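Student Projects > Work and Technology > Reports

Overview Reports Methods Archive Contact

A robot arm in the sample room: what changes for the staff

Project report, second term

1. Background

Our group studied a small workplace, the sample room of Drutimell in Lomgate. The room prepares fittings for storage furniture, and every type of drawer must be opened and closed many times before it is approved. Until last August this was done by hand. One test series has 400 openings, and the five people in the room shared them between other duties. Now a part of this work is given to a robot arm, in a trial which the company calls Ziltora.

We visited the room on 18th February and we also gave the staff a short questionnaire with 26 questions.

2. The task

For the trial the company uses a small white cabinet with a red drawer and a black metal handle. The arm should bring its gripper to the handle and move the drawer. For a person this is very easy, but for the arm the position of the fingers must be right each time. 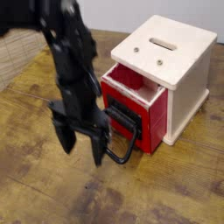
Figure 1. The gripper at the handle, with the drawer partly open.

The staff told us that they do not miss the opening and closing. Two of them had pain in the wrist before. However, they said that the manual work gave them knowledge which is not in the log file. With the hand they could feel if a drawer was going to stick. 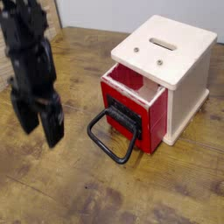

Figure 2. The gripper beside the cabinet. The drawer is open and no object is inside.

3. What is different now

The log had 1,348 openings when we read it. The staff did not do these, but they prepare the table, watch the arm and write down the failed attempts. One worker described this as "a quieter job, but I have to be more awake." Three of the five would like more training, because at present only one person can change the program.

We also noticed that the staff talk less during the tests. Before, they worked in pairs, and the new worker learned from the older one. 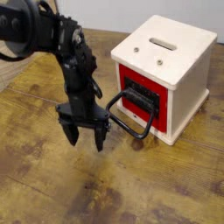 4. Limits of our study

We made only one visit and the group is small. The Hassanpour workshop, which we wanted to compare with, could not receive us this term. The answers about training were given while a supervisor was in the room, so they should be read with care.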